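How to Clean and Refit a Small Lidded Tray
Posted by Iolanda Quintana, 25 October 2025

Small trays with a separate lid collect dust in the places a cloth doesn't reach: under the rim, along the edge of the lid, and in the corners of the recess. Cleaning one takes a few minutes. Mine gets done every April and again in the fall, and more often if it has been used for anything powdery.

What you need

A soft, lint-free cloth
A second cloth, dry
A small soft brush (an old makeup brush works)
Cotton swabs
Warm water with a drop of dish soap

Skip glass cleaner and anything with alcohol in it. Both can dull a glitter finish, and they can leave cloudy marks on black plastic.

Step 1. Clear the table

Work on a flat, light-colored surface if you have one. Small screws and bits of trim show up much better on white. Wipe the table down first so grit doesn't get dragged across the lid.

Step 2. Take the lid off

Lift it straight up until it clears the rim, then tilt it. If it sticks, go around the edge with a fingernail. Don't use a knife or a screwdriver. The rim scratches easily, and on a black rim every scratch shows.

Keep the tray flat while you do this, with the open side up and the long side toward you.

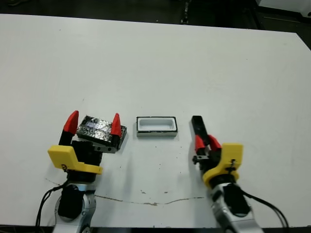
Check any metal parts on the lid before you get it wet. If a plate is loose, tighten it now. If there are holes for screws and the screws are missing, find replacements before you put the lid back into regular use.

Step 3. Brush, then wipe

Brush out the recess first, working from the corners to the middle, and tip the dust into the trash. Then wring out the soapy cloth until it is barely damp and wipe the inside, the rim and the outer edge. Use a cotton swab where the rim meets the white part.

For a speckled or glittery lid, wipe in one direction with light pressure. If flecks come off on the cloth, stop and just dust it from then on.

Step 4. Dry everything

Go over both pieces with the dry cloth. Leave them apart for an hour. Metal edges should be dried by hand right away.

Step 5. Refit the lid

Set one long edge down first, check that it lines up with the rim, and lower the other side. It should sit level. If one corner stands up, lift the lid off and turn it end for end.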